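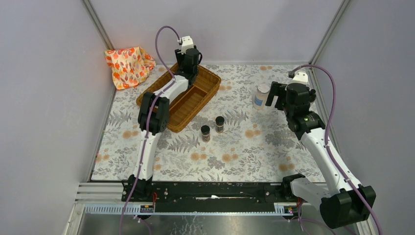 Bench with the leaf-print cover on.

May 23, 2019

Phone update notes, Drullon handset, build 70 to build 3.3.

Ibrahim Ajayi left the handset on charge overnight so I started with a full battery. The update came down over the office wifi at 199 MB. First attempt stopped at the checking stage and gave no error, only went back to the settings page. Cleared the updater's cache, restarted, tried again. Second attempt went through and the phone came back up with all accounts still signed in.

Things that have changed, as far as I can tell without the release notes, which Pludis still haven't posted:

Quick settings. Long press on the wifi tile now opens the network list. Before, it opened the general settings page and you had to go in from there. Bluetooth tile does the same.

Notifications. Grouped by app. The calendar ones no longer pile up if you ignore them. Swiping away a group clears everything in it, including the ones you haven't opened. Not sure I like that.

Lock screen. Clock is smaller. The camera shortcut has moved to the right and is easy to hit with a thumb by mistake.

Keyboard. Still drops the first letter after switching language. I reported this in October and it was marked as fixed. Reopened it with a note of the build number.
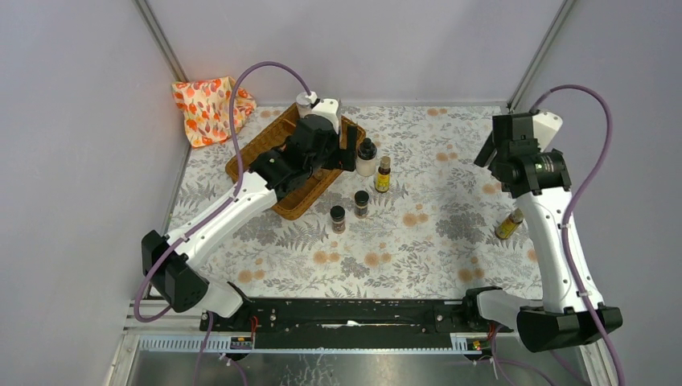 Same bench, arms over the cloth.

Battery. Too early to say. Left it idle with the screen off through lunch and it lost 3 per cent, with mail syncing on. Old build was worse but I have no proper figure written down for it, so don't quote me.

Gaswood app opens and syncs. The Iyamu app crashes when you rotate the screen on the login page. Logged in upright and it was fine after that, rotation included. Crash log saved in the shared folder under today's date.

Still to do: test tethering, test with a second SIM, check whether the alarm still sounds when the phone is set to silent. Ibrahim has the other handset on the old build. Please leave it un-updated until I've compared the two keyboards.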